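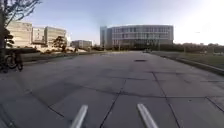
The big paved walk toward the curved building, with the sun on the middle of it.

Reading time: 5 min

Thursday, December 12, 2019

For two years I walked over these slabs and did not look at them. I looked at my phone, or at the door, or I was thinking about what I will say in the meeting. Then in May my knee became bad, and the doctor told me to walk slowly and on flat ground every day. So I started to go out at lunch, and when you walk slowly there is not much to see except the ground. This is how I became a person who writes about concrete. My wife is patient with me.

I work in Umodham, in an office near this walk. It is wide enough that a delivery truck could turn on it, I think, although I never saw one try. People here call it "the plaza" or "the path," depending on where they enter it. I call it the walk, as my father would. My father, Rostislav Vlček, laid paving for most of his life for a company called Vávra, and when I was a girl he took me sometimes to the yard on Saturdays. I remember the dust and the string. There was always a string, pulled tight between two pegs, and nobody was allowed to step over it, also not the boss.

From him I know a few things about joints. The line between two slabs is there so that the concrete has a place to move when it gets warm or cold. If you don't give it a line, it will make its own, and you will not like where. I told this to Dennis Holroyd from the second floor, who sometimes walks with me, and he said that he always believed the lines were decoration. I was a little shocked! But then I thought, why should he know it? His father sold insurance.

What I like on our walk is that the joints don't look perfect. When I stand near the beginning and look toward the building, the long ones pull my eyes forward, but they are a bit uneven, and on the left side they cross each other so that it looks like a patchwork. My father would maybe complain about it. I have come to like it. A surface that is so big and completely regular would feel like a squared notebook.

The color is also not so simple as "gray." I tried in my notebook to write down the grays, and it was harder than I expected. In the sun the slabs are nearly the color of flour. In the shade they are like the lead of a pencil. And there are old smudges, and marks from who knows what. Shaohua Yao, who shares my desk and paints with watercolors, told me that I should mix a gray from blue and brown and never take it from the tube. I tried. My first walk was green. The second was better, but she looked at it for a long time and then asked me about lunch.

Winter is the best season for looking at the ground, I think. The sun stays low also at noon, and it comes from the side, so every small edge gets a shadow and you can see things which in summer are bleached away. The trees have few leaves and don't hide the sky.

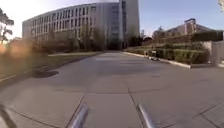

I should say something also about the edges, because a paving is mostly decided at its edges. My father said that anybody can do the middle. On the left the big slabs stop at a low curb and then comes the grass, which at this time of the year is more brown than green. On the right there is a part with smaller paving, like a fine grid, and the change from the large pieces to the small ones is my favorite place of the whole walk. When I go over it I feel it in the shoes. My knee feels it also, but it doesn't complain.

I counted my steps once, from the place where I normally begin to the place where I normally turn back. It was 377. The next day I counted again and got a different number, and then I stopped with it, because I noticed that when I count I don't see anything.

The building at the end is good company. It is curved, so it looks a little different from each point, and the rows of windows go around with the curve in light bands. Vlastimil Zeman, an old colleague of my father, visited us in the autumn and I brought him here. He is 68 and he still looks at every pavement as if he must sign for it. He went down on one knee (his knees are better than mine) and put his hand flat on a slab. Then he looked up at the curve and asked how they brought the straight slabs to the round wall. I didn't know. We walked there to see, and we discussed it so long that we were late for the train and had to eat soup at the station.

Some of you wrote to me after the last post and asked about shoes. I have the same ones as before, with a soft thick sole. On concrete I go 13 minutes and then I take a rest, and then I go back. On grass I would last longer, but the grass is uneven and the doctor was strict about this.

Next week I want to try the gray again, with less blue. If it becomes green one more time I will change to pencil. Also I promised my father to send him a close photo of the joints, and he will for sure call me on Sunday with his opinion about them.

Emília Vlček

Contact | © 2019 Emília Vlček | Back to top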